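Feden Cotton Dust Sheet, White
Sold by Le Roux Workroom Supplies
Product code: FED-24
In stock

Quantity
Add to basket
Add to wish list

Description
Delivery
Returns
Reviews (2)

The Feden dust sheet is a plain white cotton cover for furniture, work tables, sewing machines and anything else that needs to be kept clean while it is not in use. It is woven in one piece with no centre seam, hemmed on all four sides and washed once before packing, so it is soft from the start and will shrink very little at home.

Many of our customers buy it for a spare room or a house that is shut up for part of the year. Others use it in the workroom, under a job as well as over it. A white sheet on the table shows up dropped pins and dark threads, and it keeps pale fabrics away from chalk, oil and old varnish.

The cloth is a medium weight. It hangs well over the back of a chair and folds down small enough for a drawer. It is not waterproof and is not meant for catching paint. If you are decorating, look at the Zolex backed sheet, which has a coated underside and is sold on the same page as our rollers and trays.

Choosing a size

Measure the piece at its widest point, then add the height twice. For a table that will be covered to the floor, do this in both directions. Armchairs need more cloth than people expect, as the sheet has to go down into the seat and up again. If you are between two sizes, take the larger one.

Small: side tables, sewing machines, single dining chairs
Medium: armchairs, desks, chests of drawers
Large: sofas, single beds, dining tables
Extra large: double beds, wardrobes laid flat, pianos

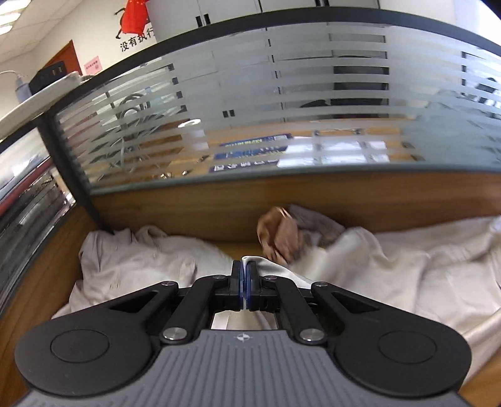

White cloth on a light wooden desk, with smaller pieces of fabric on top.

Creases from packing will drop out after a few days in use. If you want a flat surface for cutting or pressing, iron the sheet while it is slightly damp, working from the middle towards the hems. Starch can be used but will need to be washed out before the sheet is put away.

Washing and care

Wash before first use if the sheet will be touching polished wood or silk. Machine wash warm with other whites. A hot wash will do no harm to the cotton, but the hems may pucker and will need pressing. Do not use fabric softener, which leaves a film that picks up dust. Line dry if you can. Tumble drying on low is fine.

For rust marks, use a proprietary rust remover and rinse twice. Candle wax should be scraped off cold and the rest lifted with brown paper and a warm iron. Store the sheet clean and fully dry, in a cupboard with some air. Plastic bags are not recommended for long storage.

Details

Material: 100% cotton
Colour: white, not optically brightened
Hem: double turned, lockstitched
Corners: mitred
Pack: 1 sheet, folded, in a paper band
Also sold in: packs of 5

Trade orders

Upholsterers, removal firms and theatres can order in bales of 24 at the trade price. Bales are tied with tape and are not individually banded. Name tapes or a stamped corner mark can be added before dispatch. Please ask for Antonina Ostapchuk on the trade desk and have your account number ready.

Delivery

Orders placed before noon leave us the same day by Trandevus parcel service. Bales go by pallet and take longer, and we will ring to agree a day. There is no delivery charge on packs of 5 or more.

Returns

Unused sheets can be sent back within 14 days for a refund. Sheets that have been washed, cut or marked with a name cannot be returned unless there is a fault in the cloth or the sewing.

Reviews

Minttu Leinonen
Bought the large for a sofa in a summer house. Covers it to the floor at the front and nearly to the floor at the back. Washed twice now and the size seems the same. Would have liked a cream version.

Thulani Pillay
Good cloth for the money. I use the medium on my cutting table and the small over the machine. One hem had a missed stitch and they sent another without any fuss.

You may also need

Zolex Backed Dust Sheet
Feden Calico by the Metre
Cotton Tape, White, 24 mm
Brass Safety Pins, Boxed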